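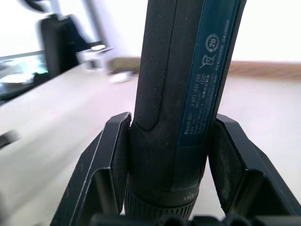
SMALL SCREWS, LARGE CONSEQUENCES
Speaker notes, Uliana Vakulenko
Fomesent Home Skills Evenings

Opening (keep it short, they've come straight from work)

Good evening. I'm Uliana, and I have put up a great many shelves. Some of them are still up.

Wait for the laugh. If there's no laugh, go on as if that was a statement of fact. It was.

Ask who has a shelf at home that they walk past carefully. Hands. Ask who has a shelf leaning against the wall, waiting for "a free weekend." More hands. Say that the second group is in better shape than the first, and that we'll try to get both groups to the same place by the break.

1. The tool

Leave the slide up while they settle.

A small cordless screwdriver, 3.6 volts. Read a bit of the label aloud, in your best evening-news voice. Bosch Go, a model number long enough to be a bank account, a date of 04/2026, and a trash can with wheels, crossed out. Say that the crossed-out can means you don't put the thing in the household trash when it dies. At the Joven talk somebody thought it meant the screwdriver was not to be used for fixing trash cans, and I have to admit that reading has its charms.

Point to the dotted panel on the grip. You want something your hand can hang on to when it's the ninth screw and you've been up a step stool since lunch.

Then the main thing to get across about small screwdrivers: they drive screws. They don't make holes in walls. For masonry you need a drill, and for masonry that fights back you need a hammer drill, and probably a neighbor who owns one. I once tried to get through the brick in my hallway with a little driver and a lot of optimism. The brick is fine.

Pass the practice driver around. Remind them to check the direction switch BEFORE leaning on it. Somebody will lean on it first. Let them.

2. Know your wall

Knock on the podium, if there is one. Then have them knock on the wall behind them. (Nakpan room: the left side sounds hollow, the right side doesn't. Nice demonstration, no extra charge.)

Hollow sound: drywall. Between the studs there is mostly air, and air does not hold screws.
Dull sound: brick, block or concrete. Holds very well once you have persuaded it to accept a hole.
Crumbly sound, if you can call that a sound: old plaster. Pour yourself something and go slowly.

Say a word about wires and pipes. Straight up and down from an outlet or a switch is where the cable usually goes, though I wouldn't bet my eyebrows on "usually." A cheap detector costs less than a plumber who has to come out in the evening. Don't tell the bathroom story unless they ask. They always ask.

3. What the shelf weighs, and what you'll put on it

People weigh the shelf. They forget the books. A row of hardbacks is a serious object, and cookbooks are worse, being printed on what I assume is slate.

Worked example, on the flip chart: shelf is 900 millimeters long, 3 brackets, paperbacks only. The owner swears paperbacks only. Draw the shelf. Then draw the cast-iron pot that ends up on it in December, when the counter is full. Ask which one they should pick the fixings for.

Let it sit a second, then turn the page.

If there's an engineer in the room, there will be a question about shear and pull-out. Thank them warmly. Say that a shelf tries to do two things, slide down the wall and tip away from it, and that the tipping is what puts your plates on the floor. The top screw on each bracket does the worrying. Give it a good one.

Break goes here. Coffee is in the corridor. The cookies at the last one ran out before I got there, so take my own.
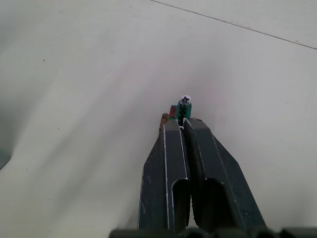 Clurneck, 18 April 2026

Second half, revised for tonight. The old version had too much about washers. Nobody has ever complained that a talk was short of washers.

4. The anchor

A screw and its green plastic plug, together at last. Give them a moment to look at how much is going on in such a cheap piece of plastic – the ribs down the outside, the segments that splay. Pass around a handful of loose ones at this point and have people squeeze them.

How it works, in the version that fits on a napkin: the hole holds the plug, the screw goes into the plug, the plug spreads and presses on the sides of the hole. Too big a hole and it presses on nothing, spinning along happily with the screw until one of you gives up. That will be you.

Colors. Green, red, brown, blue and so on. People would love the color to be a law of nature. In many ranges it tells you the size, but makers don't all agree, so read the packet. If you've thrown out the packet (show of hands, all of them), hold the plug against the drill bit. The bit should match the body of the plug, leaving out the ribs.

Procedure, for the flip chart:

Mark the hole with a pencil. Use a level, unless you want the shelf to match the floor, which in my apartment is a legitimate design choice.
Tape on the drill bit for depth, a little past the length of the plug.
Drill straight. Straighter than that.
Clean the dust out. Vacuum nozzle, or a drinking straw with your eyes shut.
Push the plug in by hand, then tap it flush.
Bracket on, screw in, stop when it's snug.

The last one is where the little driver gets people into trouble. The motor doesn't know you've arrived. Finish by hand if you're unsure.

5. Phillips heads, briefly

The cross in the head of that screw is a Phillips. The bit has to fit it. A bit that nearly fits will turn the cross into a small round bowl, and then you own that screw for life. Push firmly, keep the driver in line, and if it starts to skip, stop and change the bit.

Rubber band trick for a chewed-up screw: demonstrate. If it fails, say that it works better at home.

6. Questions, and the practice board

The board has 79 holes in it, in block and in drywall, all drilled by me, some of them on purpose. Put people in pairs. Safety glasses are in the blue crate, along with the spare plugs.

Likely questions:

Toothpicks and glue? In a loose wooden hinge hole, sure. In a wall, no.
Adhesive strips? For a calendar.
Can I reuse the old plug? If it's still tight. If it came out with the screw, it has told you something.
Televisions? See me afterward, and bring a photo of the wall.

Collect the bits before anyone leaves. Count on losing the number two. Lights are by the side door, and the key goes back in the box at the front desk.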